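Lab 3 handout: comparing two grippers on the sweep task

Wed 11 January. Read before you come in. Slides are on the course page, this is the stuff that was not on the slides or that I rushed.

Reminder of what we are comparing. Same arm, same table, same controller, two grippers:

Nedar - long fingers, small pads at the tips. Slow to close, good reach into tight spots.
Jeden - short fingers, wide pads. Fast, stiff, gets in its own way near the rails.

Controller is Futari for both. Do not switch controllers halfway and then tell me the gripper got better. Two groups did this in September and I had to throw out their numbers.

The task. Grip the block, move the T stick, push red pieces through the gap between the rails and into the tray. It's a tool-use task, so the fingers should not touch the pieces. If a finger touches a piece, write it down, keep going, do not reset. Resets only if the stick leaves the board or the grip is lost.

Why a sweep and not pick and place? Pick and place mostly tests whether the pads close on the thing. We did that in Lab 2. Sweeping puts a sideways load on the grip for the whole stroke, and the load changes when you hit a heap. A gripper that looks great lifting a block can let it twist in the pads the moment you push something with it. That twist is what we're after.

Things to set before the first run:

Grip force 410 on the controller scale. Leave it there for both grippers.
Closing speed: default.
Stroke speed 300 for the baseline runs, 700 for the fast runs. Nothing in between please, we don't have time.
Board flat on the table, tray under the front edge, check that it hasn't crept.
Zero the wrist sensor with the gripper open and nothing in it. Everyone forgets this.

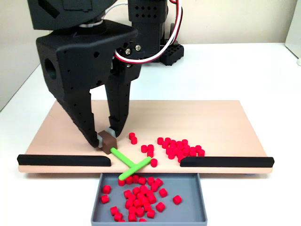

Start height matters more than you'd think. Tips too low and the pads rub on the board, the force reading goes up and you will blame the stick. Too high and you only have the top edge of the block, so it rolls as soon as there's a load. Set the height by hand with the arm in slow mode, then save it as a named pose. One pose per gripper, the fingers are not the same length so you can't share.

On finger flex. Long fingers bend. For a sideways push at the tip, deflection goes with the cube of the length, so a finger twice as long bends eight times as much if everything else is equal (it isn't, the cross sections differ and ours are tapered, but it gives you the idea). Bend is not always bad. Some give means the stick rides over a stuck piece and doesn't jam. But you lose position: the controller thinks the tip is where the wrist says, and the tip is somewhere behind it. Look for this at the end of the stroke.

Slip vs flex, how to tell them apart. Stop the stroke, back off, unload. If the block goes back to where it was in the pads, that was flex. If it stays twisted, slip. Write which one. "It moved" is not a result.

What to record for each run:

Gripper, stroke speed
Pieces in the tray at the end
Peak side force
Slip or flex or neither
Finger contacts
Anything odd

On camera placement. The side view is good for pad contact and poor for judging distance across the board. If you need to know how far the stick is from a rail use the top view. Nishimura's calibration tool is on the lab machine, run it once at the start of the session and again if anybody bumps the mount. It takes nearly 2 minutes, don't skip it.

Cables. Before the fast runs, jog the wrist through the whole range with the gripper you've got on and watch the bundle. It should have slack at both ends and not pull on the bracket. Check the bracket screws after every gripper swap, hand tight then a quarter turn.

Common mistakes from last time, no particular order:

Comparing a fast run on one gripper to a baseline run on the other
Spreading the pieces out nicely before each run for one gripper and dumping them for the other. Dump them both times
Reporting the average only. I want every run in the table
Not saying which firmware

Write-up: two pages max, table on the first page, one plot of side force over time for each gripper with the same axis limits. Then a paragraph on which gripper you'd pick for this task and what would change your mind. A short answer is fine if the numbers back it up. If your groups numbers don't seperate the two grippers, say so, that gets full marks too.

Next week: same task with the camera in the loop. Bring your saved poses.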